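Fiction > Very Short > Work

The Bottle

Eight-ten and I'm already behind. Coat still on. The Dehghan file is open on my screen where I left it, page 227, and the man from Irkumov has called twice, the light on the phone says so. Tea first. No tea, no Irkumov. That's the rule and I made it.

So I stand in front of the water with my cup and do the math. Everybody does the math. You look at what's left in the bottle and you think, is that one cup or two, and if it's one, am I the one. Because whoever takes the last of it changes it. Not written down anywhere. Never had to be.

I ran it slow. Left tap, the one with the red on it. Half a cup. Stopped. Could have gone on, there was enough to go on. Half a cup of tea is a perfectly good amount of tea.
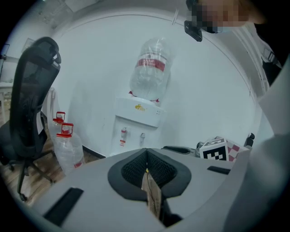
Touran Asadi, over my shoulder, wanted to know if I planned to drink that or just hold it till somebody thirstier came along.

"It's plenty," I said.

"You left yourself an inch on purpose."

"I've got Irkumov on hold."

"You do not have Irkumov on hold. Your coat's on."

She had her own cup. She looked at the bottle, looked at me, and went back to her desk with nothing in it. Worse than if she'd yelled. Touran doesn't yell. She once let a man from Musetti talk for an entire lunch about his boat and then said, so is that a yes on the 488, and it was a yes.

Sat down. Took the coat off. Drank the tea in two swallows, which tells you how much tea it was.

Calls. Irkumov wants the crates in February, Irkumov wants them now, Irkumov didn't know there was a difference in price. I said there's a difference in price. He said how much of a diference. I said let me get back to you. Page 228. Page 229. Somebody walked to the water, stood there, walked away. I could hear the standing.

By ten it was a thing. You know how an office gets. Soft shoes. Long looks. People going down the hall to the bathroom sink with a mug and coming back like they'd been to a funeral. The bottle still had its little bit in the bottom, my little bit, the bit I left, and not one person was going to touch it. It could have been there till spring.

I blame the bottles. They are heavy, first of all. You carry it like a calf. Then you have to tip it, all of it, in one go, neck down, no slowing up halfway because halfway is where it gets you. My first week I slowed up halfway. Zarard had just put the new floor in. I don't want to talk about it. Touran brought towels from the gym bag under her desk and never mentioned it again, not that day and not since, and I have been waiting four years for her to mention it.

Four years! That's what I was thinking about on page 231 when I should've been checking freight codes. Not the water. That she'd never said one word. Other people said plenty. The 2000-piece order that went out damp at the corners, that was a joke in here until the summer. Never from her.

And I'd left her an inch.

Anyway. Got up. Went and found a full one by the back door, behind the folded boxes. Label round its middle, plastic cap on tight, weighed what it always weighs. Walked it back with my knees bent and my face doing something. Put it down. Pulled the old one off, and yes the last inch went on my shoe. Fine. Deserved. Laid it down out of the way and it rolled a bit and then didn't.

The phone rang. Irkumov. Let it. 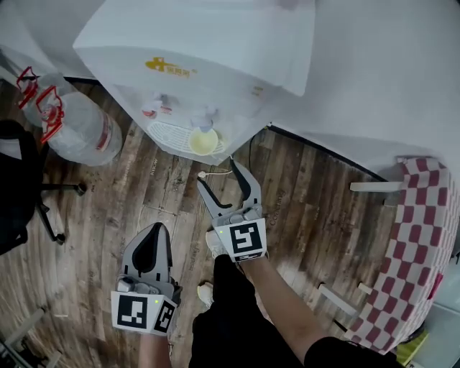 I've never been good at doing a thing while people watch, and by now they were watching, or they were not-watching, same heat off it. Wiped my hands on my pants. Tried the cap with my thumbnail, tried it with a key. Looked down for a second to get my breath, and it's funny what you see in a floor when you look at it properly. Dark brown planks, fake as anything, I've walked on them every working day since they went in, and there's printing on them. Words. Faded gray ones. One of them says Cooling. I stood there over it with a full bottle of water still to go, sweating through my shirt, and read it again. Cooling.

"What," Touran said.

"The floor says cooling."

She came over. She looked. She put her foot next to it, toe pointing at the word, like you'd show someone a bug.

"Huh," she said. "You'd think you would have found that the last time. You were down there long enough."

There it was. Four years she'd kept it! I laughed so hard I had to let go of the cap. She was laughing too, not much, through the nose. Somebody at the back asked what, what's funny, and neither one of us could do it. Then she took one side of the bottle and I took the other and she said don't you dare stop halfway and we went up and over with it and it sat down in its collar and gave that big belch they give. Not a drop. Well, a drop.

She filled her cup first. All the way up. Walked off with it held out in front of her like it was a candle.

I filled mine. Called Irkumov back. He said he'd been trying me all morning, where had I been, and I said moving water, and he said is that going to affect the crates. I said no. I said up to 30 in the first truck, rest after, and the price is the price. He grumbled. He took it.

Page 232. Tea's too hot. Touran's typing with two fingers, fast, the way she does. The old bottle's still lying there, someone should take that out back. I'll get it in a minute. Let me just finish this page

and the next one, there's a code here that can't be right.

Posted 23/01/2019 in Very Short

Recently in Fiction
The Dentist's Other Door
Nine Miles of Gravel
Aunt Per Usual
What We Paid for the Goat
Left at the Car Wash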